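Nustuva Community Help > Kitchen > Storage and sorting

Tall slotted basket for utensils - how do I keep the small stuff from sinking to the bottom?

Posted by Raimonds Paju
Friday, December 2, 2022
123 views

We moved into a smaller apartment in Baleck and the kitchen has 4 drawers, all of them narrow. One is for flatware, one is for towels, and the other two are full of things I can't move anywhere else. So the odd utensils have no drawer. I mean the ladle, the clear plastic spoons we keep for guests and soup, the small black spoon that goes with the sugar, and a lot of wooden chopsticks from takeout.

What I have for them is a rectangular plastic basket, tan, made to look like wicker. It is taller than it is wide, with narrow slots in the sides and a solid bottom. It came from Grīnberga, the housewares store by the station, and I believe it was sold for bathrooms. I like it and it fits between the stove and the wall, so I would like to keep using it if I can.

The problem is the depth. Long things stand up fine. Short things go straight to the bottom and I have to take half of it out to get one spoon. Thin things find the slots. A chopstick will go through a slot at an angle and then catch on the next thing you pull out. Yesterday I got tired of it and put everything out on the kitchen table to start over. 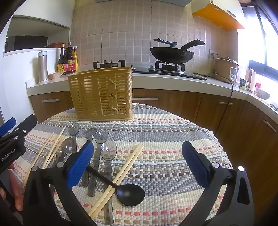
I have tried two things so far. First I put rubber bands on the chopsticks, but the bands dried out and snapped within a few months. Then I put a drinking glass inside the basket for the short spoons. That worked until the glass tipped over, and now it has a chip in the rim, so I don't want glass in there again.

What I would like to know:

Is there a divider that fits a basket like this, or do people make their own?

Should spoons stand bowl up or bowl down? My wife says bowl down is unsanitary and I say bowl up means everyone touches the bowl when they reach in.

Is it worth keeping used disposable chopsticks at all? Some of ours have been washed and some are still joined at the top and have never been used. They are all mixed together at the moment.

Also, if anybody knows how to wash a woven striped tablecloth with a lacy edge, I will take that too. It has rows of colored stitching and I am afraid of the red running into the white. It was a gift and has no label. I can post that one separately if the moderators prefer.

Thank you.

Kadri Butkienė
Member, 16 helpful replies

I had almost the same setup for years, so I will go through your points one at a time.

Divider. I don't know of one made for it. Drawer dividers are too low for a tall basket, and the ones sold for desk organizers are usually the wrong width. I made mine from two empty food containers, the straight-sided kind that rice or oatmeal comes in. Measure the inside of the basket at the bottom, not at the rim, as most of these baskets get narrower on the way down. I measured at the rim the first time and had to start again. Cut the containers so they come to just under the rim. Two side by side will hold each other up, and that takes care of the tipping you had with the glass.

Short spoons. Raise the floor. In the container where the short things go, put something in the bottom so they can't sink. I used a block of the dense foam that came packed around a lamp, wrapped in a plastic bag so it can be wiped. A smaller jar lid turned upside down on top of a folded dishcloth also works, but the dishcloth gets damp and you have to remember to change it. With mine raised 6 inches, a short spoon stands with the bowl clear of the rim and you can see which one you are taking. Your basket may need more or less than that. Stand the shortest spoon next to the basket and you will know.

Slots. Once everything is inside a solid container the slots don't matter for the chopsticks. Leave a small gap between the containers and the sides of the basket so air gets down there. If you would rather not use containers, you can line the basket with a piece of thin flexible cutting mat rolled to fit. That covers the slots and wipes clean.

Bowl up or bowl down. I keep them bowl up. With the bowl down, whatever water is left on the spoon runs into the bowl and stays at the bottom of the container. If people in your house grab without looking, put the spoons at the back and the ladle in front, so that the first thing a hand meets is a handle. The ladle I would stand bowl up as well. A deep bowl takes a lot of room at the top, though, and if it crowds everything out, a hook on the wall is better for that one piece.

Chopsticks. I would separate them today, before you put anything back. Joined pairs have not been used, so those go together in their own bag or box, away from the stove. The loose ones I would not put back with things people eat from. Disposable ones are plain wood and they are not meant to be washed over and over. They go rough, and after a while they smell of the sink. I keep a few for other jobs: stirring paint, cleaning the groove of the window, holding up a tomato seedling in January when I start them indoors. The rest go in the trash.

Clear plastic spoons. Check whether they are the thin disposable kind or the heavier reusable kind. The thin ones crack where the bowl meets the handle, and standing them in a tight container makes it worse. If they are thin, lay them flat in a box with the napkins. They are for guests anyway and don't need to be next to the stove.

I have no useful opinion on the tablecloth.

Raimonds Paju
Original poster

Thank you, this is very clear. I measured the basket at the bottom like you said and it is narrower there by more than I expected. The oatmeal containers we have are too wide, but the ones bread crumbs come in look right. I have one and need to finish a second.

The chopsticks are sorted. There were more used ones than new ones and I kept four of the used ones for the windows.

I have one spoon left that I don't know where to put. It is the sugar spoon, black, with a round bowl and a thin handle. It is small enough that I don't think raising the floor will be enough for it, and it gets lost against the ladle when both are black. My wife would like it in the basket with the rest. I would like it in the sugar jar, but the lid doesn't close on it.

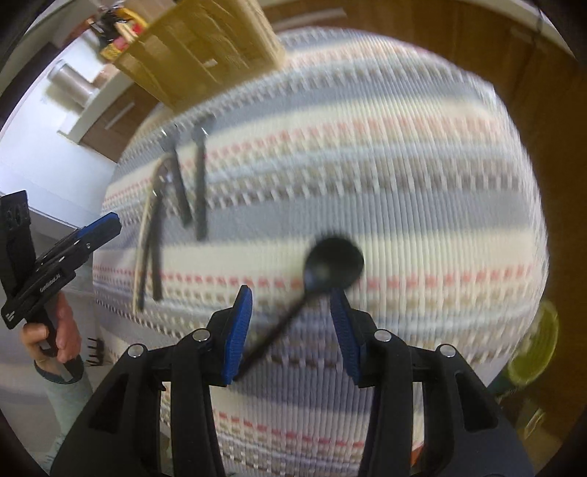
The small black spoon, with the striped fabric behind it.

Would you put it in the basket at all? I can also hang it, but the handle has no hole that I know of.

Kadri Butkienė

I would not put it in the basket. A spoon with one job should live with that job. If the lid doesn't close, lay the spoon across a small saucer under the jar, or stand it in an egg cup next to it. I have an egg cup for this and it has never been used for an egg.

If it has to be in the basket, give it a narrow tube of its own, for instance a vitamin container with the label soaked off. Put it at a front corner and don't let anything else go in there. Light colored is better, so you can find a black spoon in it.

nestetti_fan
New member

just get a bigger basket? or a carousel. Nestetti has one that spins, I have it and its fine. a bit loud. I keep mine on top of the fridge and I'm tall so that works for me but maybe not for everybody

for the spoons it doesn't matter up or down as long as they're dry, I never thought about it

Baleck Laundry Desk
Member

I can help with the tablecloth. I have worked in a laundry for a long time and we get a lot of woven cloths with no label.

Test the red before you do anything. Take a white cotton rag or a cotton swab, wet it with cool water and a drop of the detergent you plan to use, and press it on a row of red stitches on the back side for a full minute. Do the same with the darkest brown. If the rag stays white on both, you can wash it at home. If you get any pink, don't soak it, and take it to somebody who can clean it another way.

If the test is clean:

Shake it out well outdoors first. Crumbs and dry rice get caught in a woven cloth and they are harder to get out when wet.

Deal with spots one at a time. Grease from the stove side of the table is the usual one. A little dish soap worked in with your fingertips from the back, then rinsed. Don't rub from the front, it lifts the weave and you will see a fuzzy patch there afterward.

Wash in cool water on the gentle cycle, by itself, in a mesh bag. The bag is for the lacy edge. The edge is what gets torn, usually on a zipper or on the rim of the drum. If you don't have a bag, a clean pillowcase tied at the top is good enough.

No bleach, and none of the oxygen powders either until you know what the red thread is. Skip the softener too.

Take it out as soon as the cycle ends. Most bleeding I see comes from a cloth left sitting wet and folded in the machine. Don't wring it. Roll it in a bath towel and press, then dry it flat or over a wide rail with a towel under it. On a thin line you get a crease across the middle that takes steam to remove.

Pull the edge straight with your fingers while it is still damp, a short length at a time. Then iron from the back on medium, and on the lacy part put a thin cloth between it and the iron.

It may come out a little smaller than it went in. Woven cotton often does on the first wash, and without a label I can't tell you whether yours is cotton. On a round table you will see the difference at the overhang first, so measure it before you start if that matters to you.

Raimonds Paju
Original poster

I did the test with a cotton swab on the red and on the dark brown. Both stayed white, so I will wash it on the weekend in a pillowcase. The sugar spoon is in an egg cup for now.

I am marking Kadri's first reply as the solution because the basket was the main thing. To nestetti_fan, the top of our fridge is taken.

Status: solved
Filed under: utensil storage, baskets, chopsticks, table linens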